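Coffee Cart Monthly Check: Gas, Water, Electrical and Counter
Cart: Yule (two-group lever machine, LPG boiler)
Checked: January 15, 2025
Place: storage yard, Trornia

Marks used: OK / Watch / Fix before next service

1. GAS

Bottle upright and strapped: OK
Comment: The strap is new from December. The buckle is stiff but it holds.

Regulator date inside limit: OK

Hose, full length, no cracks: Watch
Comment: There is a flat place where the hose passes behind the knock box. No crack when I bend it by hand. I have moved the clip 15 mm higher so the hose does not touch the metal any more. Please look at the same place next month.

Soapy water test on all joints: OK
Comment: Done two times, because the first time the wind dried the soap too quickly. No bubbles.

Burner flame blue and even: Fix before next service
Comment: Left side of the burner is yellow at the tips. I think it is dust in the air inlet. The cart must not go out until this is cleaned by the gas fitter and tested again.

Vent holes in cart floor open: OK
Comment: One was half covered with a cleaning cloth. Cloth removed.

2. BOILER AND PRESSURE

Safety valve, date and seal: OK

Pressure gauge returns to zero when cold: OK

Sight glass clean, level can be read: Watch
Comment: It can be read, but only with a torch. Scale is starting at the bottom.

Steam wands, tips tight, no drip: OK
Comment: Right wand had a slow drip. New washer from the Fekero kit, and now dry after 15 minutes at full pressure.
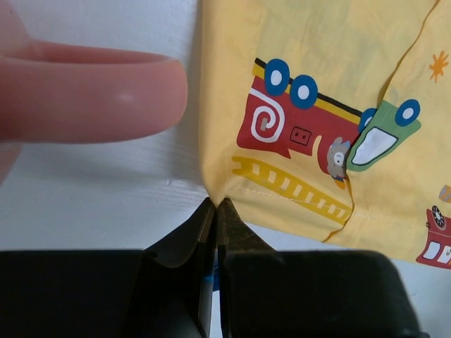
Lever springs, both groups: OK
Comment: The left lever comes up a little faster than the right one. It was the same last month and I see no change. New staff must be told to keep the face away from the handle, also when they are only rinsing.

3. WATER

Fresh tank washed and dated: OK

Waste tank bigger than fresh tank: OK
Comment: Fresh 78 litres, waste 100 litres.

Filter changed: Watch
Comment: The Prurach filter is still inside its limit, but the label is washed out and I could not read the month. I wrote it again with a paint marker.

Hand basin, warm water, soap, paper towel: OK

4. ELECTRICAL

Test tags on grinder, fridge and pump: OK
Comment: The second grinder has no tag. It is taken off the cart and put on the shelf in the yard. Do not bring it back only because the day is busy.

Safety switch trips with test button: OK

Leads off the ground and out of the rain: OK

5. COUNTER AND CUSTOMER SIDE

Height of hot surfaces from the public: OK
Comment: The guard is in place, all four screws tight.

Cup stack stable: Watch
Comment: The stack for takeaway cups leans when the cart stands on grass. Please put no more than half the sleeve in it.

Burn kit complete: Fix before next service
Comment: Gel is finished and the box was put back empty. Buy two.

Fire blanket and extinguisher: OK
Comment: Needle is in the green. The extinguisher was standing behind the milk crates, so I hung it back on its hook beside the door.

6. TO DO BEFORE THE CART GOES OUT

Burner cleaned and tested by gas fitter
Burn gel, two tubes
Copy of this sheet in the door pocket

The invoice for the washer kit and the strap is in the folder, 160 dollars together.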